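Spent May going through my water bills and I have numbers, so this is a thread for anyone who rents or owns an older place.

Our bill for the last quarter said 2,437 gallons over the same quarter a year ago. Same two people, same shower, no garden. I called the utility and they told me to check the toilet first.

I checked the toilet. Put food coloring in the tank at 9 pm, left it alone, and the bowl was blue by 9:20. A new flapper cost me four dollars and took ten minutes to put in.

Then I read the meter before bed and again when I got up. Still moving. So there was a second leak somewhere and the toilet was only part of it.

Yu-na Woo two doors down told me to shut the valve where the line comes into the house and look at the meter again. If it stops, the leak is inside. If it keeps going, it's in the yard. Mine stopped.

Checked under the kitchen sink, behind the washer, the outside faucet. Washed my hands maybe thirty times that day. Found it at the water heater, a slow drip from the relief valve going straight down the drain pipe, where you would never hear it. 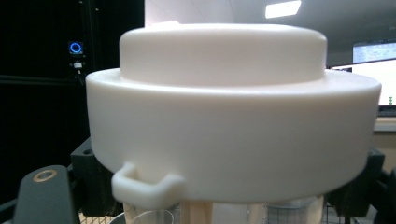 White plastic, two tiers, little hook at the bottom.

The plumber was Joaquim Baptista. He replaced the valve and then tested the pressure coming into the house, which was too high. He said that wears out every valve you own, and he set the regulator lower while he was there. Total was $434.

I sent the receipt and both meter readings to the utility and asked for a leak adjustment. There's a form for it on their site, under billing, at the very bottom. They took off part of the sewer charge. It was not a lot but it covered the flapper many times over.

If you want to try this, do the meter test first. You need a flashlight and a night when nobody is running the dishwasher. Write the numbers down. I tried to remember mine the first time and got them wrong.

Next bill comes in a few weeks. I'll add it to this thread.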